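Home | News | Events | Members | Back issues | Contact

We use cookies to remember your settings and to count visits to this site. Accept | Manage

Open day at the Rundside workshop

Members who put their names down in September finally had their visit to Rundside, where Clanditz runs its robot workshop. The group met in the car park, signed in at the front desk and was taken through in two halves, as the demonstration room is small and the corridor outside it is smaller.

Clanditz is working on a two-armed robot for kitchens. The project goes by the name of Imar, and most of the work on it so far has been done in simulation. A kitchen is built on the computer, a robot is put in it, and the control program practises there before any real arm is switched on. Our hosts said they had 300 kitchens in the library at present, with different walls, floors, furniture and things on the worktops. A task is run 3000 times across them before it is considered for the real machine.

We began with a short talk. It covered why kitchens are hard for robots (glass, soft food, handles of every sort, people moving things) and how long it takes to train a single job such as lifting a cup and putting it down somewhere else. There were a few slides with graphs on them, and I did not follow all of those. The part about gripping was easier. The program has to decide where to close the fingers and how hard, and a tomato and a glass jug need different answers.

After that we moved to the screens. The demonstrator brought up one of the simulated kitchens with a green-walled room, a small dark island with bottles and a glass vessel on it, and a chopping board nearer to the robot. The view is tilted and takes some getting used to, with one of the robot's own arms across the bottom of it and the gripper of the other pointing upwards. 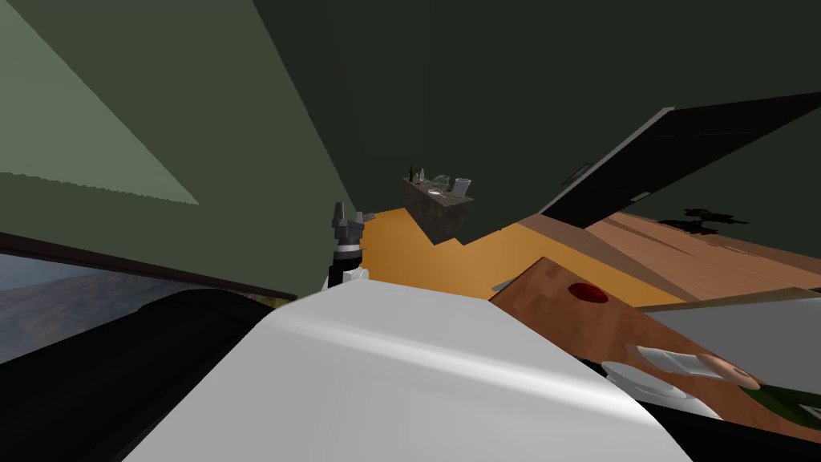 One member asked whether time spent in a made-up kitchen was worth much once the robot was in a real one, where the floor is uneven and somebody has left a tea towel over the tap. The reply was that some of it carries over and some does not. Reaching and avoiding knocks carry over fairly well. Anything that bends, spills or sticks is still poor, and the team keeps a list of jobs that work on the screen and fail on the bench.

The second half of the visit was spent at the bench. There is one real pair of arms, fixed to a frame behind a clear screen, and the controller is a system called Amaral which the workshop has used from the start. We watched it move a plastic cup from one side of the table to the other. It managed this on the first try, then dropped the cup on the next one and had to be reset by hand. The resetting took longer than the job - the demonstrator said this was normal.

Questions went on past the finishing time. Several were about cost, and we were told it was too early to give a price. There was also a good one about noise. The arms are quiet when they move, but the cooling fans for the computers are not, and those at the back had trouble hearing.

Tea was provided afterwards in the front office. Thanks to everyone at Clanditz for giving up the afternoon.

A second visit is planned and there are 6 places left. It will follow the same order and last 2 hours. The demonstration room is on the ground floor with level access from the car park. Please wear flat shoes and leave large bags at the desk. To book, reply to this newsletter with your name and membership number, and say if you need a parking space.

Get the newsletter by email. Enter your address to subscribe. You can unsubscribe at any time.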